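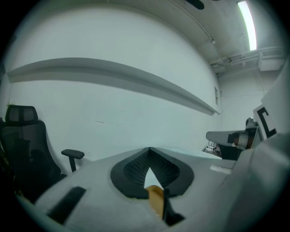

3 Sep 2022

Pads again this morning, and I want to get it all written down before I forget which bits were my own fault. Preben had left a note on the bench saying the hand-held gripper was closing a touch crooked, so I started with the fingers and worked backwards from there, as Mogens always tells us to (he is right, annoyingly).

First job was to wipe the grid faces of the pads with a lint-free cloth and a very little alcohol. Please, please don't soak them! The mesh holds on to the stuff for ages, and if you close the fingers too early they stick together and you end up blaming the spring. Then the slide: open and shut by hand 200 times, slowly, listening for the click we had in July. No click, I'm glad to say, but it did drag a little near the closed end. I backed off the left finger screw a quarter turn, nipped it up again with the short driver, and it ran sweetly after that. I put a dab of the Femum grease on the rail as well – less than you think it wants.
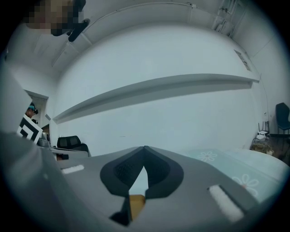 After the fingers I went on to the marker board, because there is no point having nice straight pads if the tracking is off. Houshang likes the board held still for a slow count of ten and then tilted a little each way, and I've come round to his method. My first run was poor and I'm fairly sure I rushed it. The second was much better, so that's the one I saved, as run 2559 in the Keltcombe folder. The old one is still there if Raffaele wants to compare them, but don't load it on the gripper by mistake.

Pads are due for changing at 1000 cycles on the log sheet, and with today's lot added there are 75 left to go. Skarphéðinn has ordered a fresh pair from Nørgaard and I'd sooner wait for those than use up the old ones in the drawer, which have gone rather shiny.

Still to do: tighten the screws once more after the next long session, and find whoever has walked off with the short driver, as I put it down for a cup of tea and haven't seen it again.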